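Workshop Tips: Setting Up a Tabletop Arm for Small Pick-and-Place Work
Filed under: Bench and Table
Text by Heather Guthrie. Bench checks by Shona MacBrayne.

The Dandby Tabletop Kit sells for $559 without the arm. It covers the parts between a small arm and the job: a set of soft finger pads, a grip gauge, cable ties and saddles, table markers, a foot clamp and a one-year account for the Skurkon teaching software. The tips below come from setting it up for one job, moving a small piece of food or a stand-in onto a plate.

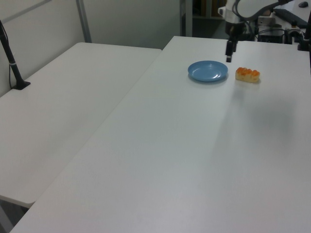
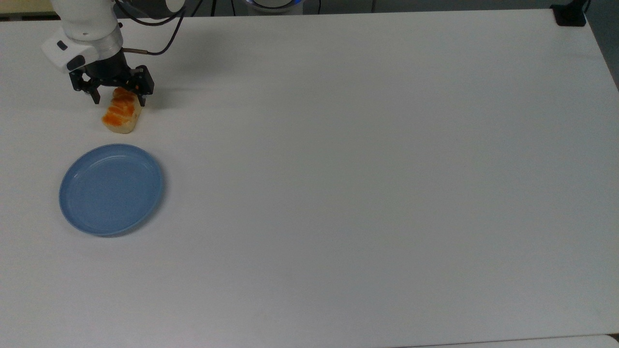 Can the kit be used with an arm I already own?
It fits most small arms that carry a two-finger parallel gripper, provided the finger faces are flat and at least as wide as the pads. Check the bolt spacing on the gripper against the drawing on the Dandby product page before ordering. Suction cups and three-finger grippers are not supported.

Table

Use a table that does not rock. Put both hands on the far corner and lean. If the arm's base shifts against the top, tighten the foot clamp a quarter turn and try again. If the whole table moves, shim the leg.

Two tables pushed together are acceptable, but keep the pick point and the place point on the same top. Even a small step at the seam changes the height, and the software uses one height for the whole job.

A plain matte top is easier to work on than a glossy one. On a shiny counter, lay down a sheet of matte shelf liner and tape all four sides. Tape at the corners alone lets the middle lift.

Marking positions

The table markers in the kit are removable dots with a cross printed in the middle. Put one under the center of the plate and one under the pick point. Record both in Skurkon, then leave the dots in place. When the plate comes back from the sink it goes over the same dot.

Pencil works on an unsealed bench and costs nothing. It wears off under a damp cloth.

Choosing a plate

Pick a plate with a low rim. The gripper has to open at the bottom of its travel, and a deep bowl leaves the fingers no space to spread. Light plastic plates slide if a finger touches the rim; a small square of non-slip liner underneath stops this. Stoneware stays put but will chip if the height is set wrong, so teach the job with plastic and change over later.

Setting the height

1. Lay the grip gauge flat on the table at the pick point.
2. Lower the open fingers in the smallest step until one tip touches the gauge.
3. Go back up one step and save this as the low point.
4. Repeat over the plate. Save it as a separate point.
5. Run the path empty at the slowest speed before putting anything on the table.

Most people skip step 4 and use the table height for the plate. The fingers then press on the plate as they open.

Finger pads

The soft pads are made by Kinnear and come in two thicknesses. Thin pads suit firm items. Thick pads suit anything that crumbles or dents, but they reduce the opening, so measure the item across its widest point first. Pads are rated by the maker for 1,000 closings. Shona MacBrayne ran one pair up to that number and found the lower edge rounded on the left pad, with no tearing. She changed both. A new pad against an old one grips unevenly and turns the item as it closes.

Clean the finger face with alcohol and let it dry before sticking a pad down. Press for one minute. Leave it overnight before the first job.

Grip force

Start low. Skurkon shows force as a plain scale with no units, where 1,000 is the full force of the gripper. For a soft sponge or a block of rice we ended up at 22. A firm plastic practice piece of similar size held at the same setting, so there was no need to change it between practice and food. If the item drops, raise the force one notch and try three times before raising it again.

Practice pieces

Use play food for teaching. It keeps its shape, it can be washed, and it does not leave starch on the pads. Choose pieces close to the real size. A topping that overhangs the base should be gripped below the overhang, or the two layers may part when the real item is used.

Turn the piece a little between runs. A path that works only with the piece perfectly square to the fingers will fail in a kitchen.

Cables

Every loose loop will catch something eventually. Move the arm by hand to its farthest reach, then to its most folded position, and fix the cable so that it is slack in the first and does not touch the table in the second. The saddles in the kit hold well on smooth housings. Ties alone slip.

Leave one loop at the wrist. A cable pulled straight there will work its connector loose. Keep the keyboard and mouse outside the reach of the arm, behind the base if the desk allows it.

Cleaning

The pads are not sold as food-contact parts. Anything that will be eaten needs the sealed finger covers, which Dandby sells separately and which were out of stock in May. Wipe the pads with mild soap and water. Do not use bleach, and do not put them through a dishwasher. Wipe the table after the pads, or crumbs go straight back on.

Service plan

Skeltia offers a mail-in check for the gripper and a phone setup call. The call was useful. It lasted as long as it needed to and the technician walked through the height setting in the order given above. The mail-in check returned our gripper with a clean report and no list of what had been checked. For a home bench the call is worth paying for once. The mail-in plan makes more sense for someone running the arm daily.

What we would change

The manual is one folded sheet with small diagrams. The foot clamp opens to fit a normal table edge but not a butcher block. The gauge is the same gray as many benches and is easy to lose; a strip of colored tape on it helps. Spare pads are sold only in packs of both thicknesses, so one size piles up in the drawer.

Cost of doing without

A hardware store will supply ties, liner, dots and a clamp. The pads and the gauge are harder to replace. We tried adhesive foam weatherstrip on the fingers and it held for around 600 closings before the glue crept. It also left residue that took a plastic scraper and most of an evening to remove. If the arm already has decent pads and its own teaching software, buy the gauge by itself and skip the rest of the kit.

Next on this page: keeping small screws sorted by length.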